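About Wondthorpe

Wondthorpe sells dining tables, the chairs that go around them, and very little else. We started in January with 2 table designs, a rented showroom in Grilgate and a van that only reversed when it felt like it. The van has been replaced. Both tables are still in the catalog.

The company was set up by Naomi Odera and Thibault Tessier, who had spent years selling other people's furniture and apologizing for the instructions. They wanted a table that two tired adults could put together after work and still be on speaking terms by dinner. Our first one, the Distia, seats six, or eight if everybody likes each other.

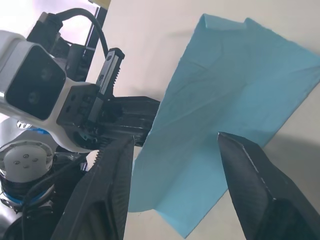
Most of our customers have a family, a small dining room and a drawer full of linens they never use. We have no quarrel with linens. A wrinkled, sky-blue sheet on a white tabletop does plenty for a weeknight dinner, creases and all, and we will not be coming over to iron it. What we care about is the part underneath, which has to survive homework, elbows and at least one uncle who leans back in his chair.

Our second design, the Khaemba, is a round pedestal table 67 inches across. It came about when Imani Mugo, who runs the workshop, lost patience with table legs and the shins that find them. It is our best seller, a fact she brings up in meetings.

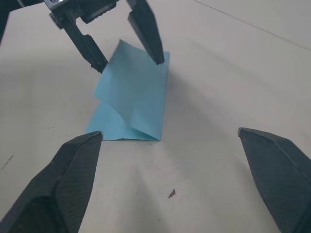 Light blue, partly folded.

We now have 92 pieces in the range if you count every chair in every finish, and our sales team certainly does. Ratree Sombatkul looks after the showroom. She will let you sit at any table for as long as you want, and she will tell you if it's too big for your room — bring measurements, please, as "about this wide" with your arms out has let several people down.
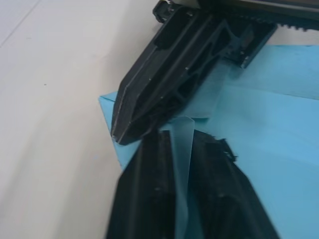 Black ribs and cut-outs, close up.

Delivery is handled by Faith Sang and her crew, who carried some 282 tables up other people's stairs last year. They will take the packaging away with them. They will not take your old table, however nicely you ask, but they can give you the number of someone who will.
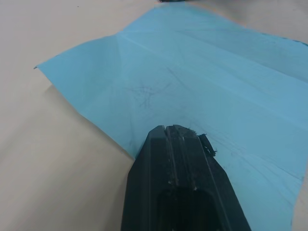 Photo: Wondthorpe

Spare bolts, felt pads and replacement seats are kept for everything we have ever sold. Tell us the name of the table and what went wrong. You can leave out whose fault it was.

Showroom: Grilgate. Parking is behind the building, past the sign that says there isn't any.

Page last updated 6 April 2021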